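Does a caffeine break before a race do anything?

Asked Mar 15, 2021 in Running & Endurance

Hi all! I'm training for the Kurkton half in August and I am so excited, it's my first one. I drink three big mugs of coffee a day and have for years. A guy in my running group swears you have to quit all caffeine for a week before a race so that it "hits" on the morning. Another one says that's an old myth and I'll just feel awful. Who's right? I'd also love to know if gels count, since the Vasura ones I train with have caffeine in them. I weigh 143 pounds if that matters.
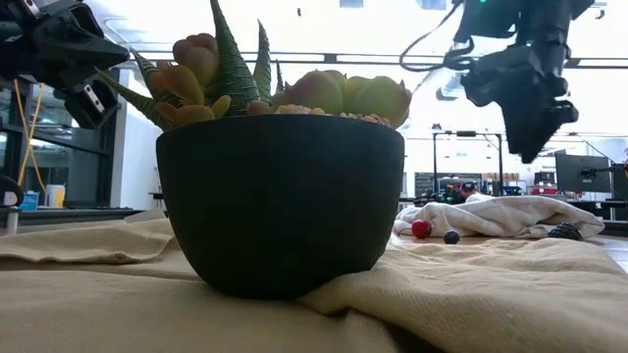
My long runs are up to nine miles now and I usually have one mug before heading out. I've never tried a run without it, so I have no idea what it's doing for me!

3 answers

Answer 1 (accepted), 39 votes

Congrats on signing up, Kurkton is a blast! I went down this same rabbit hole before my second marathon and read everything I could find.

The short version is that you can skip the caffeine break. People who drink coffee every day still seem to get a lift from caffeine on race day, and the studies that looked for a big bonus from quitting mostly didn't find much of one. What you do get from quitting is a few days of headaches and lousy sleep, right when you want to be resting.

Your usual mug about an hour before the start is a great plan. A mug can be anywhere from 100 to 200 mg depending on how you brew it, and gels absolutely count, so read the packet and add them up. I keep my whole morning under 400 and feel fantastic. Go much higher and you can end up jittery with a racing heart - no fun at mile two. 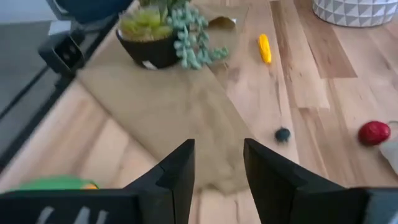 Practice it on your long runs first, same coffee, same gel, same timing. And leave time for the bathroom line!

Answer 2, 6 votes

I did quit for a week once. Day two was brutal. Race went fine but so did the one before it when I hadn't quit. Do one long run with no coffee and see how it feels, I loved finding out how little I needed. If you have any heart or blood pressure stuff going on, ask your doctor first.

Answer 3, 0 votes

is caffeine even allowed? thought it was banned

Comment on Answer 3: It used to be restricted above a certain level, but it came off the banned list in 2004. Coffee away!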